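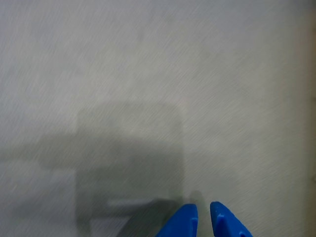
4.2 Fine streaking on pale surfaces

We had planned to give streaking only a sentence or two, but it came up so often in the interviews that it has earned a section of its own. Of the 30 households in the Iststead study, 17 brought up the look of their pale surfaces before we had asked about them, and usually with some feeling. People would tilt their heads, step to one side, and invite us to come and stand where they were standing, and very often we had to agree that from there the surface looked like a different one altogether.

Figure 3 shows the kind of texture we mean. The streaks are short and faint, they all lean the same way, from lower left to upper right, and they are spread so evenly that it would be hard to point to any one of them as a mark. They come forward a little where the surface is brightest. The color drifts as well, from a light silvery gray to a warmer off-white at the right and a dimmer, greener gray toward the lower left. We coded surfaces like this one as "brushed or finely scratched" and left the two together, as our coders (Omolara Okoro and Hazem Shawky) could not separate them by eye with any confidence, and we did not want to force a choice the pictures could not support.

Shadows gave us more trouble than we expected. A soft-edged shadow, such as the large dark gray one in Figure 3, makes it tempting to read a change in light as a change in the surface itself. In the first round of coding, done in February, several shaded areas were entered as stains. Yetunde Dauda then went back through all 2387 entries and drew a fresh sample of 200 for a second reading, this time with a written rule that a soft gray area should be coded as shade unless its outline followed something on the surface. The rule is a plain one, and we are grateful to her for the patience it took to arrive at it.

What the householders made of such streaks is another matter. Some took them for wear and blamed a scouring pad, while others were sure the finish had come that way and were rather fond of it. We return to these two groups in Section 4.3, where their cleaning habits are compared.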